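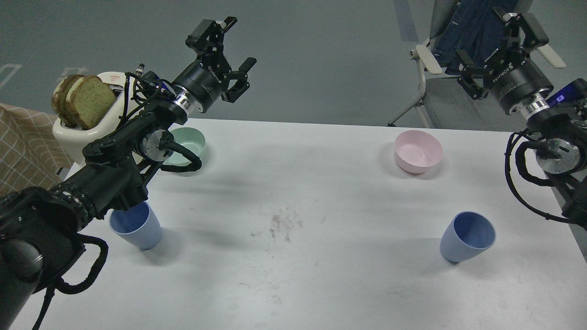
Both grippers open, bread in the slots, cups and bowls on the table.

Step 3: Stop the planner from hitting the toaster

By now Grikis should be talking to both arms. If it isn't, go back to step 2 and check the port, which is 2462 and has never once been the one I typed.

Open the scene file and add a box for the toaster. Make it taller than the toaster, because bread sticks up and the planner has no opinion about bread. I pad the top by 6 cm and the sides by 5.

Bowls and cups can stay out of the file for now. Perception picks them up on its own, though a tilted cup may come back as two cups, or as a bowl with ambitions. Raise the merge distance until it settles down.

Next, plan both arms together. Planning them one at a time is faster and gives you two lovely paths through the same spot.

Run the preview at quarter speed and watch the wrists — the cables aren't in the model, and they swing wide. If you get error 226, the start pose is inside your toaster box. Trim the padding and plan again.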